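Reading time: 8 min
Filed under: Television Studies / Series and Seasons / Open Papers

4. How viewers use the recap at the start of an episode

In this section we present the results on the short recap, the one or two minutes of older material which many series place before the new episode and which usually begins with the words "Previously on". The material comes from the diaries described in the section on method. The main series in the study is Drurnton, a family drama shown on the streaming service Guvavo.

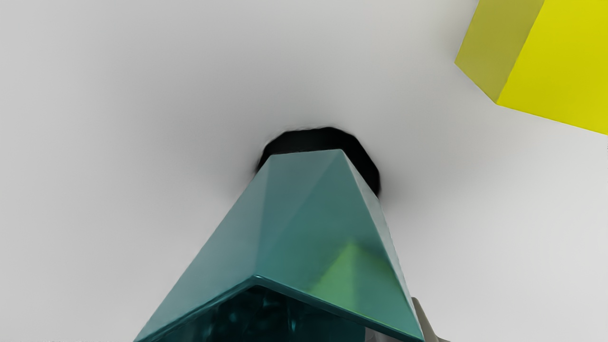
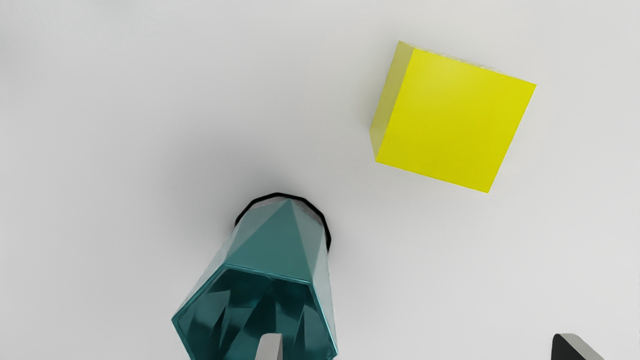
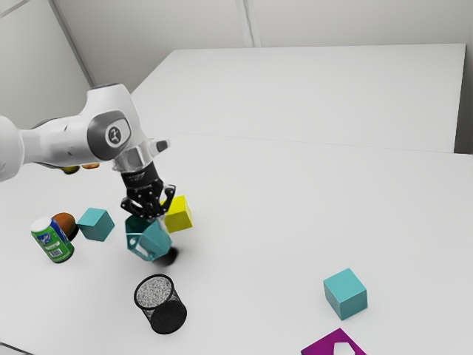
Figure 3. Computer-rendered views. First: teal, pyramid-like object. Second: yellow cube on a pale tabletop. Third: white robotic arm with black gripper.

Source: Vangelis Psarras. All rights reserved.

4.1 The material

The diaries were kept by 119 viewers during the third season of Drurnton, which has 8 episodes. Together they wrote 2,109 entries. An entry could be one line or a full page, and we gave no minimum. Each viewer was asked to write after watching, on the same evening if possible, and to say whether the recap was watched, partly watched or skipped. They could add what they wished about it. Many added nothing, and we have tried to remember in what follows that the people who wrote much about the recap are maybe the people who care much about it.

Some viewers also wrote about other series which they followed in the same period. The most frequent of these was Tevolis, a crime series from the same service. We use these entries for comparison only. Tevolis has no recap of the usual kind. It opens with a single scene from an earlier episode, shown again without a title card, and several of our viewers did not understand in the beginning that it was an old scene.

4.2 Watching, half watching, skipping

It is common to suppose that the button "Skip recap" divides the audience in two groups, those who press it and those who do not. The diaries give a less tidy picture. Few viewers did the same thing for the whole season. A viewer who skipped the recap of the second episode could watch the recap of the fifth one with full attention, and could explain why: there had been a long pause, or a friend was sitting in the room who did not know the story, or the previous episode had been watched late at night and was remembered badly.

The time between two episodes seems to matter more than any other thing. When viewers saw episodes close together, they skipped. When there was a holiday between them, they watched. One entry from August says this very plainly: "Came back from the sea, could not remember who was the brother, let it play." We found the same thought in different words in a large number of the diaries, also among viewers who in the first questionnaire had told us that they "never" watch recaps.

There is also a middle form of use, which we call half watching. The recap runs while the viewer does something else in the room. Tea is made, the dog is let out, the curtains are closed, the telephone is put to charge. In these entries the recap is mainly heard. It works as a bell which tells the household that the episode will begin soon, and several viewers wrote that they would miss it if it was removed, although they could not say what was in it. In houses with more than one viewer, it was often used to call the others. A mother of two teenagers wrote that she starts the recap loud on purpose.

4.3 Reading the recap for hints

A second group of entries treats the recap as information about the episode to come. The reasoning of these viewers is simple. If the makers choose to remind us of a person who has been absent for a long time, then this person must return in the next hour. In the sixth episode of Drurnton the recap contained a short moment with Jansen, the former teacher, who had not been seen since the first season. Many viewers noticed it. Those who wrote about it were divided between pleasure and annoyance, and some of them felt both.

The annoyed viewers used the word "spoiler", and we believe it deserves a comment. In the usual meaning a spoiler comes from outside: from a newspaper, from a colleague, from a careless message. Here it comes from the series itself, and it consists only of scenes which the viewer has already seen. No new fact is given away. What is given away is the choice, and an experienced viewer can read the choice. One of them wrote: "They told me he comes back by telling me that he existed." Another asked why the makers could not trust people to remember a teacher with such a moustache.

The pleased viewers describe the same thing as a kind of small game before the episode. They stop the recap, they make a guess, and sometimes they write the guess in the diary before they continue. We had not asked for this, and we were glad for it. In a few diaries there are up to 3 guesses for one recap, with corrections in another ink. The guesses were not always good. A short shot of the harbour in the recap of the fourth episode led several viewers to expect a drowning, and there was none.

It should be added that the habit of guessing is connected with the kind of story. Entries about Drurnton contain it often, and the series has a large number of secondary characters who come and go. For a series with a closed story in each episode we would expect much less of it, but our material does not permit us to say this with certainty.

4.4 The comparison with Tevolis

The opening of Tevolis was received differently. Since the old scene is shown complete, it cannot be half watched in the same comfortable way, and the skip button is not offered. Viewers who understood the device mostly liked it. They wrote that it "put them back in the room" or that it felt more serious than a row of quick cuts. Viewers who did not understand it were confused, and two of them went back to the menu to check if they had chosen the wrong episode.

A point which we did not expect is that the repeated scene changed what some viewers thought of it. When they saw the interview with the landlady for the second time, knowing more, they found that she was lying. A quick recap cannot do this, because the cuts are too short for anybody to look at a face. On the other hand, the repeated scene reminds the viewer of one matter only. Those who returned to Tevolis after a pause complained that they had forgotten everything else, and several of them read a written summary on their telephone before continuing.

4.5 Who is the recap for?

In the interviews which followed the diaries, we asked viewers for whom they think the recap is made. Most of them named somebody else. It was for older people, or for younger people who look at their telephones, or for people who come in late to a series, or for the husband. Very few said that it was for themselves, even when their own diary showed that they had watched it the week before. We do not think they wished to mislead us. It seems that to need a recap is felt as a small weakness, like to need the subtitles in one's own language, and the viewer who needs it only sometimes does not count himself as one who needs it.

This has a practical side for studies like ours. A questionnaire which asks "Do you watch recaps?" will receive answers about what kind of viewer the person wishes to be. The diary asks what was done on one evening, and for this question it is the better tool. We would recommend to use both, and to look at the places where they disagree.

4.6 Limits

All viewers in the study had agreed to follow one series to the end of its season. People who stop in the middle are therefore missing, and they would possibly have told us something about recaps that failed to bring them back. The viewers also knew that the recap was one of our subjects, because the diary had a line for it. A few wrote that they had started to pay attention to it only for this reason. We have kept their entries, but we do not use them in 4.2.

Finally, the recaps of Drurnton are longer than those of many other series, and the last one of the season is considerably longer than the rest. The entries for that evening mention the length more than the content, and they will be discussed together with the season ending in section 5.

Contact | Copyright and reuse | Back to top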